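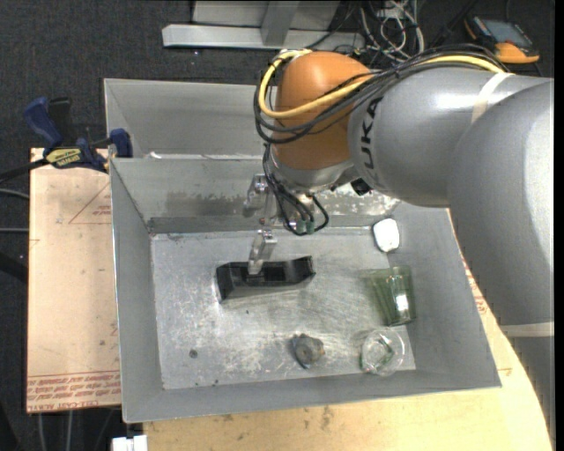
Student robotics project enters its second term

The Cornudden Robotics Club has begun the second stage of its bin-picking project, in which students teach an industrial arm to lift everyday objects out of a metal bin and set them down in a second compartment. The project is open to all students in their final two years and is led by Jytte Bergmann of the engineering department.

During the first stage, members worked with a single type of object at a time. The present task uses mixed items, among them a green tumbler and other clear pieces, which the club has found harder to locate than opaque ones. Students have logged 2,606 attempts to date, and each is reviewed by the team on duty before it is added to the club's records.

Work is carried out in teams of 4. Two members prepare the bin and note the position of each item, one operates the handheld controller, and one keeps the log. Roles change after every 10 attempts. New members must complete the safety induction with Unnur Hafþórsson before entering the work area.

The club will present its results at the Fendmont student showcase in June. Bundgaard has kindly agreed to meet the cost of travel. Students wishing to join for the remainder of the year should collect a form from the engineering office.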